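Filed under: Workshop Tips > Software & Automation

Do you need a program to run your workshop?

Every few months a firm promises that its software will take the dull jobs off a small workshop: reordering screws, chasing invoices, filling in the job sheet. I tried two of them, Duan and Trakuvell, from June onwards. I'm not convinced, but a few things are worth passing on.

Write the job down on paper first. If you can't put the steps on one sheet, no program will sort them out for you.

Leave stock alone unless you hold a lot of it. Trakuvell reordered sandpaper at 200 sheets, as told, and then did it again before the first lot had been booked in. I now have 457 sheets and nowhere dry to keep them.

Turn off anything called "smart". In Duan that meant it guessed which customer a bill belonged to. It guessed badly.

Keep a copy of your price list somewhere the program can't reach.

Don't pay for a year up front. The Astmont plan looks cheap until you see that it stops at 1000 entries.
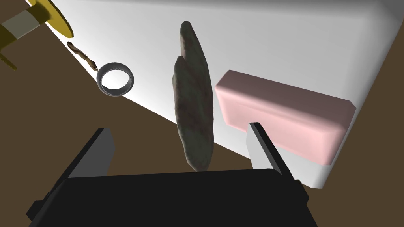
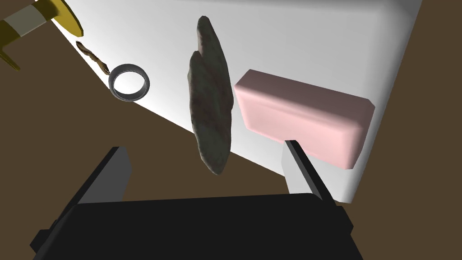
Sales demos are the other thing to be wary of. They use tidy names, round sums and parts that all come in one size, and your shelves won't look like that. Bring your own awkward stuff: the half-paid bill, the customer with two addresses, the item that's as uneven as the mottled, stone-like lump above the open gripper in the first picture. Ask them to enter it while you watch. If they want to "come back to you on that", keep your money and your notebook.

Related:
Labelling drawers so you can find things
Skirnileck label printer: is it worth it?
Backing up the workshop laptop
Spreadsheets for people who hate them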